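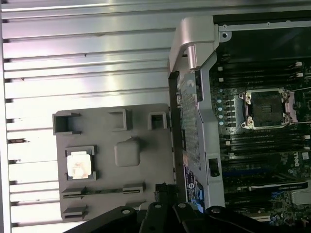
Bindia: workstation assembly set, shared workshop build

Maintained by Rasa Ozoliņš and Nassoro Mutiso
Last updated December 22, 2023

What it covers

Bindia is a set of arm recordings made on one bench in the Vaher workshop. The job is putting parts into a Dell workstation: a processor into its socket and memory into the slots on either side. The tower lies on its side with the side panel off. There are 94 sessions and 1,834 labelled clips. Most clips last about 10 seconds.

Fixtures

Loose parts start in holders so that the arm knows where to reach. The printed one stands beside the case, and one of its slots takes a green circuit board strip. Print files are in the fixtures folder. If you reprint it, check the slot width with a real module before fixing it to the bench.

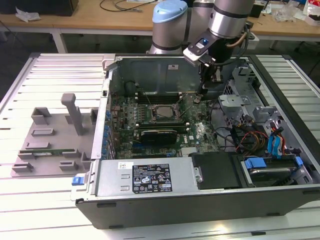 Bench height matters less than we thought, but the case must not slide. We put a stop strip along the back edge in March, and sessions before that have small shifts in case position. They are marked "unfixed" in the index.

Cameras

Each session has a fixed view of the bench and a view from the wrist. The wrist view loses part of the board when the fingers are low, so use both for anything near the socket.

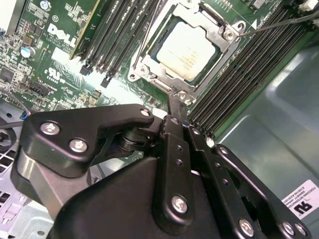 Labels are per clip: reach, grasp, align, insert, release. Eglė Mockus did the first pass and Līga Hunt checked it. Disagreements are kept in a separate column.

Known problems

Clock drift between views in 8 sessions, listed in drift.txt.
No clips with a heatsink being fitted.
Reflections off bare metal upset the depth estimates.

Questions and corrections go to Rasa through the workshop list.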